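I've had the Milska desk lamp clamped to my sewing table since October, so I figure it's time to write it up properly. Short version: I like it a lot, and I'd still change two things!

I bought it to replace an old gooseneck that drooped (you'd aim it at the needle and ten minutes later it was lighting your lap). The Milska has a jointed arm with a knob at each bend, and once you tighten those down it stays put. Setup took me one cup of coffee. The clamp opens wide enough for my table, which has a really chunky edge, and the rubber pads haven't left a mark.

Brightness goes up to 1300 lumens, and I keep it way below that unless I'm working on navy or black. There are three color settings. I use the middle one for everything, and the warm one makes all my cream thread look like mustard.

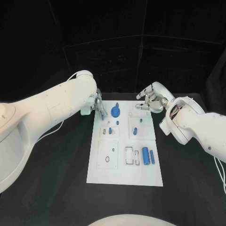 Color choice was the hard part for me. It comes in black, sage and white, and I went back and forth for a week. My friend Sofia has the black one and it shows every speck of lint, which in a sewing room is a losing battle. I'd pretty much settled on sage until I thought about how sharp plain white looks against something dark, like those white arms over the black table, and I ordered the white that night. No regrets, although the cord is white too and mine has already picked up a smudge near the plug that won't scrub off.

Now the gripes. The dimmer is a touch strip right where you grab the head to move it, so half the time I go to shift the light and end up blasting myself at full power. And the cord is short! I had to buy an extension the first day. My sister's Radska lamp costs less and has a longer one, but the head wobbles every time her machine gets going, so I'd still pick mine.

Four stars from me. If they ever move that touch strip I'll buy a second one for the cutting table.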